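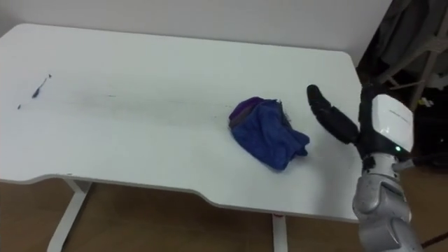
**Figure 4.** Table wiping: open gripper above the crumpled blue cloth.

### 4.3 Table wiping

Wiping remains the weakest of the chores we tested. The Orkona policy was run on 581 trials, of which 113 ended with the table judged clean by the Prollik scoring rule. Most failures began at the grasp. A cloth bunched into a heap, as in Figure 4, offers no flat edge to pinch, and the fingers must close on whichever fold is nearest. Residue is a second problem. The dark mark on the left of the tabletop is easy to segment, while the faint grey streak across the middle has little contrast against the white surface and was often left out of the planned path — a miss that the rule counts as a full failure. Adding the Deromby recovery step allowed up to three regrasps per trial but did not change the order of the chores. We do not consider wiping ready for unattended use in homes.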